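The Clilldale Bus

Evie Holroyd missed the 3 o'clock. Ran for it, bag open, one shoe coming off. Gone. Just diesel and the back of somebody's head.

Dennis Wragg was on the bench already. Course he was.

"Next one's Tuesday," he said.

"It's Tuesday now."

"Next Tuesday then."

She sat. Hot wind, flies, the servo across the road shut since June. Eighty-three k to Clilldale and her mum's house being emptied without her - Chelsea would have the good kettle by now, and the letters. Chelsea always went for the letters.

"You could ring her," Dennis said.

"I could."

She didnt. Dug in her bag insted, found two mandarins and gave him one. He peeled it in a single go, very slow, like it was a job he'd been hired for.

"Your mum missed that bus once," he said. "Same bench. Cried her eyes out. Then she laughed and walked home and never did go, not that year."

"Go where?"

He looked at her. Wiped his thumb on his trousers.

"She never said?"

A ute coming, way off, dust behind it. Evie stood up and put her arm out without knowing if she wanted it to stop.

"Dennis. Go where?"

The ute slowed. 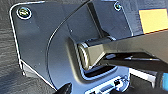 Two screws, dark metal.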